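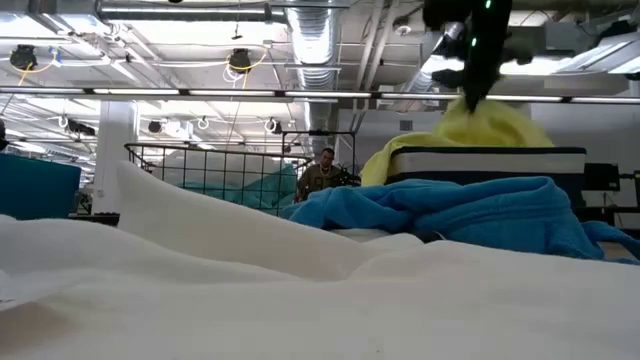 Bench, morning. Yellow cloth in the gripper, white fabric up front.

February 16, 2022

Okay, catching up on the bike counter notes before I forget everything. I spent most of the morning on the Verkov unit, the one that's supposed to go in on the Stomport end of the shared path once the city lets us dig. Short version: it counts bikes fine, it counts people walking badly, and it has a strange opinion about strollers.

Background for whoever picks this up after me. The town wants numbers for the path before they decide on the crossing at Mao Street. The plan that got adopted in October says the crossing goes in "subject to demonstrated use," and no one wrote down what demonstrated use means. Somebody at the public works counter told me on the phone that they'd like to see a full month of data. Fine. A month of data from a counter that can't tell a stroller from a bicycle isn't going to help anybody, so I want the thing sorted out before it gets bolted to a post.

So, the loop test. I taped the sensor loop down in the back parking lot, same spacing as the drawing, and rode over it on the old steel bike. I did 100 passes at whatever speed felt normal (slow, my knees are cold) and the counter logged every one. Very happy with that! Then I walked the bike across, which is what people are going to do near the crossing because of the curb, and that's where it got messy. Sometimes it logs a bike, sometimes a person, and a few times it logged both, with the same time stamp. The double ones bother me most. If the town adds bikes and walkers together for a total they'll be counting the same human twice.

I turned the sensitivity down two notches and the doubles mostly went away, but then it started missing the aluminum bike. Turned it back up one. That seems like the least bad setting for now. Wrote it on tape on the lid so we don't lose it.

The stroller thing: I borrowed one from upstairs and pushed it over the loop in both directions. Going toward the building it's a pedestrian. Coming back it's a bicycle. Same stroller, same me. I suspect the heat sensor on the side is aimed too low and sees the stroller before it sees the person pushing, then the loop picks up the wheels and the box makes up its mind from there. Tried raising the sensor on a scrap of two-by-four and it got better. I'd like to try it properly with the real bracket, but the bracket is still on order.

Now the old data. I finally pulled the card from the loaner counter that sat at the trailhead over the winter. The summary screen says 386 for the last full week. When I add up the hourly rows by hand I get 321. That's a big gap for something that is only supposed to be adding! I went through it twice, with coffee in between, and got the same answer. My best guess is that the summary includes the maintenance passes, when we roll the test wheel over it, and the hourly file leaves them out. But I don't remember us rolling the test wheel that many times, and there's nothing in the log sheet. If you were out there and did it, please write it down, I won't be mad, I just want to know.

Until that's settled I'm using the hourly rows for everything and ignoring the summary screen. If anyone from the city asks for a number, give them the hourly one and tell them it's preliminary. Please don't send the screen photo around again.

Side note on the route itself, since I walked it on the way in. The draft map has the path coming out behind the grocery and crossing the loading entrance, and then the on-street part picks up on Mao. On paper it looks okay. On foot you come out between two parked trucks and can't see a thing. I know we only do counters and the route isn't our job, but there's a comment form open and I'm going to fill it in as a resident. Also the sidewalk on the north side just stops – there's a patch of gravel, a utility box, and then sidewalk again. Anybody with a wheelchair has to go into the street there. I didn't see it mentioned in the walking chapter at all, or I missed it.

Where to put the counter, then. The Stomport end is still what the agreement says, and the post is already there, so that saves digging one hole. The downside is that it misses everybody who cuts in from the school side. I'd love a second counter there, even a cheap one. Stotum has a tube counter they'd rent us by the month, but tubes don't see walkers, and the walkers are the ones the crossing is for. I asked for the price anyway. No reply yet.

Battery: started at full, ran all day on the bench with the modem on, and it dropped more than I'd like. The modem is calling home every hour. It doesn't need to. I set it to 2 times a day and will look at the voltage tomorrow before I touch anything else. If you get in before me, please leave it plugged in to nothing and just read the meter.

To do, more or less in order:

Read the battery voltage first thing.
Chase the bracket.
Repeat the walking-the-bike test with somebody shorter than me, and with a kid's bike if we can find one.
Ask the office which log sheet covers January at the trailhead.
Return the stroller (wipe the wheels, I went through a puddle).
Find the lid gasket. It was in the blue tray and now it isn't.

One more thing on the firmware – the clock on the Verkov box is still an hour off from the last time change. I fixed it by hand today, so any rows from before lunch are shifted. I marked them in the file with an x.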